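Stories > Short fiction > The Flower Count

June
By Igwe

The result came in at ten past four, while I was eating a cheese roll over the keyboard, and it was wrong. I knew it was wrong because it was good. Our method had never been good before (it had been promising, the word you put in the yearly report when you want another year).

The idea behind Olik was simple enough to explain to my mum. You let people do a job by hand, holding a pair of grippers, and you record the lot. Then you teach the arm from the recordings. Everyone does that. Our twist was to throw away the tidy tries and keep the dithering ones, the ones where the person stops, goes back, changes their mind about which way up a thing should go. Maron had pushed for it from the start. I thought it was daft and said so in a meeting, which is in the minutes.

So we had 1,793 recordings, all made upstairs at Cistthorpe with the heating stuck on, and most of them were flowers. Artificial ones, because real ones drop bits. You pick up the bunch, you carry it, you put it down on the table. Try it with a gripper on each hand and you'll find out how much your fingers had been doing for you all these years!

I'd split the tests into 16 sets of 100 and the first set came back with 3 failures. Three! The old method dropped the bunch so often that we'd stopped wincing. I put the roll down and went looking for my mistake.

I looked for it until gone seven. I checked I hadn't tested on the same recordings we'd trained on, the sort of thing you do once in your life and then dream about. I checked the labels. I ran the old method again on the same set and it was as hopeless as ever, bless it. Then I ran the second set, and the third, and somewhere in there the cleaner's hoover went past the door and I lifted my feet without being asked.

After that I did what I should have done first and watched some of the recordings. You forget to, when you've got numbers. I picked from the middle of the pile and let them play, and kept pausing.
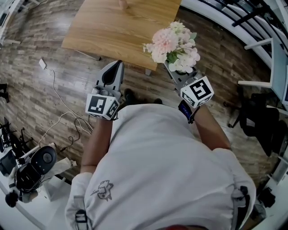
Flowers in the right-hand gripper, table ahead.

I must have stared at that one for a good five minutes. Forearms out, head down, the blossoms just over the corner of the table. I've stood over that floor myself, and I know what goes through your head – left a bit, no, leave it, is that the stem or the leaves I've got hold of? None of that was in our numbers, or I'd always thought it wasn't. But if you kept the stops and the second thoughts, maybe a bit of it was.

I rang Maron. It rang for ages.

"It works," I said.

"What works?"

"The dithering."

There was a long gap, with a telly going behind it.

"Have you checked the labels?"

"Twice."

"Check them again," said Maron, "and then ring me back, I don't care what time it is."

So I pulled the chair in, finished the roll, which had gone hard at the edges, and started again from the first one.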